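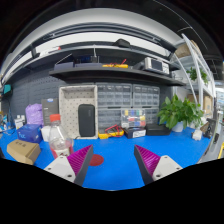

Department of Applied Electronics, Hudholm Technical College
Bench Practice, Handout 5: Care and Layout of the Shared Workbench

The shared bench serves two groups, and each group is expected to find it in usable order. These notes cover storage and the work surface. They replace the July version.

Work surface
The blue mat marks the working area. Keep the middle of the mat open for the task in hand. Cartons and product boxes go to the left side and should stand upright or flat, with labels readable where possible. Plastic bags may stay behind the boxes for the length of one session only.

Components
Loose parts are returned to the drawers of the gray organizer at the back. The college inventory, last checked in July, lists 2,989 parts for this room. The clear compartment box is for components in use that day and stays on the mat in front of the drawers, closed when not needed.

Instruments
The yellow multimeter is kept beside the compartment box. Coil the red test leads before leaving and do not wrap them tightly at the plug.

Drinks and plants
Bottles must have their caps on at all times – this includes water. The potted plant remains on the right side of the bench. Water it at the sink, and keep its leaves away from open circuits.

Before the next session
Read sections 2 and 3 of the Clulum bench manual. Signed layout sheets are due Thu 7 August.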